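December, late, second mug of tea

Spent most of today arguing with a checklist, and I'm the one who wrote it! The Praltier protocol is supposed to be two pages. Mine had crept up to 4 and I still hadn't gotten to the part about naming sessions. So I cut. Out went the long bit about table height (we only own the one table) and my little sermon on coffee cups.

What stayed in: wipe the markers on both fingers before every session, open and close the gripper all the way at the start, and don't touch the background once a batch has begun. That last one I feel strongly about. In the fall we moved stuff mid-batch at Sokside and I spent two evenings sorting out which demos went with which layout. 569 demos, my poor eyes. Never again.
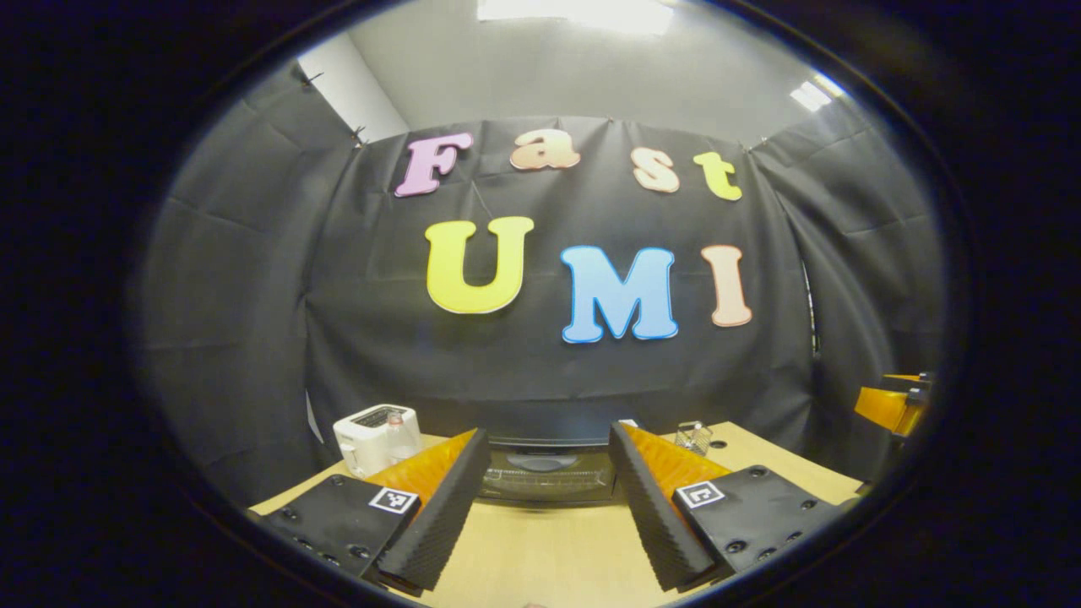
Should a clumsy demo be thrown out?
Keep it if the task got finished and tag it "rough"; toss it only if the task was dropped partway or the tracking was lost.

I went back and forth on that one all through lunch. The Halvorsen folks throw out anything with a wobble in it, and their sets look gorgeous, but then the policy has never seen anybody recover from a bad grab. I'd like ours to know what a fumble looks like. So, tags. Everyone will forget the tags for roughly two weeks and then I'll get crabby and they'll remember.

Also added a rule about appliances: unplugged for practice runs, no exceptions, me included. Oven too.

Still to do: print the thing, tape it up by the door, send a copy over to Grurano before they start making up their own version. And find the good tape. I had it this morning.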